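# Unit 4: Showing a robot a task

Course notes, Kesunstead. Read before the Wednesday lab.

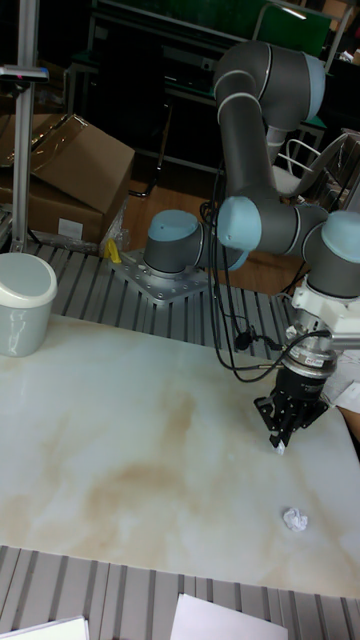 Priya Lyons wrote in the margin of last term's notes that she had expected the teaching to be the easy part and the programming to be the hard part, and that for her group it went the other way round. Her remark has stayed in the handout because most groups report something close to it by the end of the second session.

## 4.1 What we mean by a demonstration

A demonstration is one full recording of the task, from a known starting pose to a finished state. It has two parts: what the robot's joints and gripper did, and what the cameras saw while they did it. If either part is missing, the recording can't be used for training.

In this unit the task is picking up crumpled paper from a tabletop and dropping it in a bin with a swing lid. It looks simple. The paper has no fixed shape, the lid moves when touched, and a piece that is held by one thin edge will hang differently each time.

We use the word *episode* for a single recording and *set* for all the episodes of one task. A *policy* is the program that is trained on the set and then drives the arm by itself.

## 4.2 Two ways to show it

**By hand (kinesthetic teaching).** The arm is put into a free-moving mode and the motors hold up only its own weight. You take hold of the forearm and the wrist and move the arm through the task. The gripper is opened and closed with a foot switch or a key.

Points in its favor:

- You feel contact with the table directly.
- Very little setup. A new person can record a usable episode on the first afternoon.
- Slow, careful approaches are easy.

Points against:

- Your hands and sleeves are in the camera view. A policy trained on those images may come to depend on them, and they won't be there later.
- Large moves are tiring, and tired people cut corners near the end of the path.
- It is easy to bend the arm into a pose the controller would never choose.

**By remote control (teleoperation).** You sit or stand clear of the arm and drive it with a second device. Our lab uses a small leader arm; the Durnetti bench uses a handheld controller. The robot copies your motion with a short delay.

Points in its favor:

- The camera view stays clean.
- What gets recorded is a command the robot can carry out, in the same form the policy will produce.
- You can record for longer.

Points against:

- No feeling of contact, or very little. Beginners press into the table.
- Judging depth is hard from the side. Expect to miss the paper by a finger's width at first.
- The delay makes people overshoot and then correct, and the corrections end up in the data.

Many groups record a few episodes by hand to find a good path and then do the real set by remote control. That's allowed, but don't mix the two kinds in one set without labeling them.

## 4.3 Getting the grasp right

With a two-finger gripper pointing straight down, the grasp is decided before the fingers close. Come in from above, stop, line up the fingers across the narrow side of the paper, then go down. Close slowly. A small scrap needs the fingertips very near the table, and this is where most table strikes happen.

Pause for a moment after closing. The pause gives the policy a clear change between "reaching" and "carrying." Without it, the trained arm sometimes starts to lift before the fingers have met.

Then lift straight up before moving sideways. Students who skip this drag the paper over the surface, and the policy learns to drag as well — it copies your habits along with the task.

Cables need attention. Leave slack at the wrist for its full turn, and check that no loop can catch on the elbow or the bin. If a cable pulls tight during an episode, stop and throw the episode out, even if the paper made it into the bin.

## 4.4 How many, and how varied

The Bozsik project set, which we use for the homework, has 317 episodes of this task. It was cut down from 600. The rest were dropped for stalled motion, lost camera images, or a start pose that didn't match the log.

Number matters less than spread. Move the paper between episodes. Crumple it tighter or looser. Turn the bin a little. Put some pieces close to the base, where the arm has to fold up, and some near the end of its reach, where it is nearly straight and less steady. Marks and veining on the tabletop are fine to leave in view, but don't always place the paper in the same spot relative to them.

Keep these things the same throughout a set:

- camera position and focus
- start pose of the arm
- gripper fingers and gripper speed
- the operator, where possible

If the operator changes, write it in the log. Two people will choose different paths to the same bin, and a small set with both paths in equal numbers can produce an arm that hesitates halfway between them.

## 4.5 Failed attempts

Don't delete an episode just for a fumble. If you missed the paper, backed off, and got it on the second try, keep it and tag it `recovery`. These episodes show the policy what to do after a miss, and it will miss.

Delete or tag as `bad` if:

- the arm hit the table hard enough to trip the force limit
- you stopped to talk or look at your notes in the middle
- someone reached into the work area
- the final state isn't clear from any camera

Piroska Sárközi's rule for the Kesunstead bench is to decide within a minute of the recording ending. After that, people tend to keep everything.

## 4.6 Lab procedure

1. Check the bolts at the base and the emergency stop. Press the stop once with the arm powered and confirm that it holds.
2. Start the Novow recorder and name the set with your group letter and the task.
3. Bring the arm to the start pose. Watch it all the way there.
4. Place the paper. Step back.
5. Record 2 practice episodes and play both back before going on.
6. Record your set. Tag each episode as you go.
7. Home the arm, power down, copy the log to the course drive.

One person drives and one person keeps a hand near the stop. Swap when the driver asks to, or when the paths start getting sloppy.

## 4.7 Homework

Open the Bozsik set and play back any ten episodes at half speed. For each one, write down the time when the fingers close and the time when the paper leaves the table. Plot the gap between the two. Then find one episode where you disagree with the tag it was given, and explain in a short paragraph what you would have tagged it and how keeping it might affect the trained arm.

Hand in the plot and the paragraph on one page. Groups on the Durnetti bench should note that their recorder logs gripper width in millimeters, while the Novow files use a value from 0 to 1.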